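Unit 6: Denim shorts with a belt

Preparation

Work on a clear stretch of table large enough to take the garment at full width. Lay the shorts flat with the waistband towards you and the legs pointing away. Smooth each leg outwards from the side seam. The legs should part in a V, with the table showing between them.
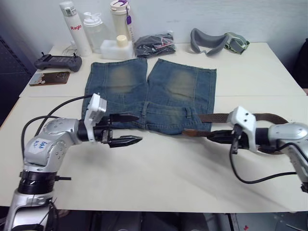
Leave slack in the belt at this stage. A belt under tension draws the waistband into pleats, and these carry down into the legs when the fabric is folded.

Handling the waistband

Take hold at two points along the waistband. Denim is stiffest at the seams and belt loops, so one leg may bunch near the waist while the other stays flat. Release the bunched side, flatten it and take hold again. Check where the free end of the belt lies before lifting.
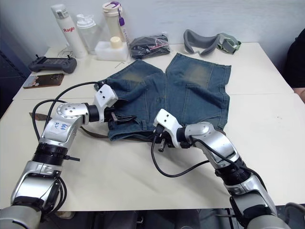

Folding

Bring one leg over the other, side seam to side seam. Fold the hem up to the waistband. Coil the belt separately if it has been removed.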